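Plelatik refill pouch, 400 ml: my two cents
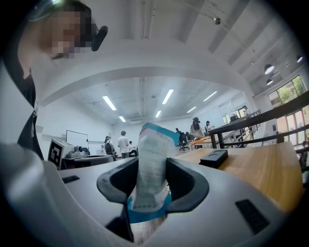
I've been buying hand soap in refill pouches since May, and the Plelatik is the first one I haven't wanted to throw across the kitchen. The old Skusar ones flopped over the second you let go (soap all over the counter, twice!). I like the plain look too, mostly white with a light blue top edge and that teal-blue band near the base, so I leave it out by the sink. The printing on the face is pretty faint though, and I had to squint for the directions. Smells nice, pours slowly, fills my bottle 2 times. I'd buy it again.

Comments

tambunan_mom: Does it come in the 200 size?

Reply: Yes, I saw it at Curkgate!

dee408: Mine leaked at the cap :(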